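科姆霍尔姆冬季集市改为分时入场 热红酒摊位减至16个

2020/12/17

科姆霍尔姆(Komholm)冬季集市今年照常举办,规模比往年小,入场办法也有改动。主办方阿德蒙特(Admont)活动公司公布了最终安排:集市只设在旧码头广场一处,不再延伸到教堂街;所有访客须提前在网上选定时段,同一时段最多放行587人,满额后现场不再补位。

往年集市从教堂街口一直摆到码头栈桥,饮料和食品摊位混在一起,傍晚时段常常走不动。今年主办方把饮料摊位集中到广场东侧,共16个,以热红酒、热苹果汁和本地啤酒为主;食品摊位放在西侧,中间留出一条单向通道。手工艺品摊位全部取消,已经交过摊位费的商户可以选择退款,也可以把费用转到明年。

啤酒方面,供货商仍是图万斯(Tuvance)酒厂。酒厂今年带来一款深色冬季啤酒和一款淡色拉格,深色那款在原有配方上减少了香料用量,酒体比去年干一些。酒厂方面表示,秋天的啤酒节取消以后,原本为啤酒节酿造的一批酒大部分转成了瓶装,在超市和自家门店出售,这次集市上供应的是十一月另外酿的。桶装酒只在现场打杯,不外卖,瓶装酒可以整箱带走。

热红酒沿用集市自己的配方,用橙皮、丁香和肉桂,不另加烈酒。想喝加朗姆酒的,可以到广场东北角的摊位单点。不含酒精的选择有热苹果汁、接骨木果汁和热可可,每个饮料摊位至少供应其中一种。

杯子的押金制度保留,但做法变了。以前客人可以拿着同一只杯子到不同摊位续杯,今年每次点单都换新杯,用过的杯子交到出口处的回收台,押金在那里统一退还。纪念杯照旧可以带回家,今年的图案是码头上的旧起重机,杯底印有年份。主办方共订制了1620只纪念杯,售完不再加印。

食品摊位的变化不大。烤香肠、土豆饼、烟熏鲑鱼和炒杏仁都在,奶酪火锅因为需要共用锅具,改为单人份的烤奶酪配面包。多年来一直在栈桥口卖鱼汤的摊位今年搬到广场西侧靠近喷泉的位置,老顾客需要多走几步。坐席只有高脚桌,不设长凳,每张桌子限四人。
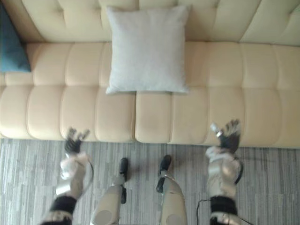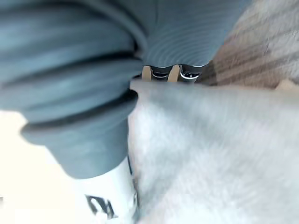
开放时间和交通

集市每天上午11点开门,晚上八点停止入场,九点清场。平安夜下午三点结束,圣诞节当天休市,节后再开四天。跨年夜不安排活动,往年在栈桥上举行的烟花和敲钟仪式今年都没有。

预约页面设在索托马约尔(Sotomayor)票务网站,每笔订单最多订四张票,六岁以下儿童不用票,但要在订单里注明。票是免费的,每个时段两小时。迟到半小时以内仍可入场,离场时间不顺延。需要改期的,可以在时段开始前一天晚上之前自行修改;临时来不了的,请在网上取消,空出的名额会重新放出来。

主办方提供的数字显示,首周傍晚的时段几乎已经订满,上午和工作日中午还有不少余量。带孩子或者推婴儿车来的,建议选中午那一场,通道上人少,喷泉旁边的小火车也只在下午四点以前运行。

码头停车场在集市期间关闭,改作入场排队区。开车前来的可以停在火车站后面的停车楼,步行到广场十来分钟。公共汽车照常停靠教堂街站,末班车时间没有延长。自行车请停在图书馆前的车架,不要推进场内。狗可以带进来,须拴绳。

音乐和儿童节目

今年没有舞台。往年周末的铜管乐队演出改为每天傍晚两次,由四名乐手站在市政厅二楼的阳台上吹奏,每次二十分钟,曲目以传统圣诞歌曲为主,不设观众区。合唱团的演出取消,改为事先录好的节目,在广场的喇叭里播放。教堂街的住户对喇叭音量提过意见,主办方已经同意晚上七点以后不再播放。

儿童项目保留了小火车和写给圣诞老人的信箱。信箱设在出口旁边,信里留了地址的都会收到回信。往年很受欢迎的姜饼屋制作改为材料包,在西侧的烘焙摊位出售,里面有烤好的饼片、糖霜粉和一张说明,鸡蛋需要自备。烤饼片的面粉里含小麦和榛子,对坚果过敏的请留意包装背面的标注。

付款

全场可以刷卡,各摊位也收现金,但不收大面额钞票。杯子押金按原付款方式退回,刷卡付的退到卡里,到账需要几天。往年发售的纸质饮料券今年不印,手里还留有去年饮料券的,可以在任何一个饮料摊位使用,一张抵一杯热红酒或热苹果汁。

商户的反应不一。饮料摊主大多接受新的布局,认为集中在一侧补货方便;部分食品摊主担心两小时的时段太短,客人喝完一杯就要往外走,来不及吃东西。主办方说,首周结束后会看一下客流情况,如果白天时段一直订不满,可能把白天的停留时间放宽到三小时,傍晚时段不变。

教堂街上的几家餐馆虽然不在集市范围之内,也会在门口设外卖窗口,供应热汤和热饮。这些窗口不需要预约,营业时间由各家自定,集市的杯子不能在那里退押金。街上的灯饰已经挂好,每天下午四点亮灯,十一点熄灯。

春季啤酒节的日期还没有定。阿德蒙特公司此前预留了3月的最后一个周末,场地仍是旧码头广场,能否举办要等年后再决定。图万斯酒厂表示,如果如期举办,会拿出一款春季博克啤酒,一月中旬开始酿造。有意报名设摊的商户可以先在主办方网站上登记,登记不收费,正式报名和摊位费标准另行通知。

集市期间如有临时调整,以主办方网站首页的通知为准,广场入口处也会张贴。遇大风天气,栈桥一侧的出口可能关闭,届时全部访客改由教堂街方向离场,杯子回收台也会一并移到那边。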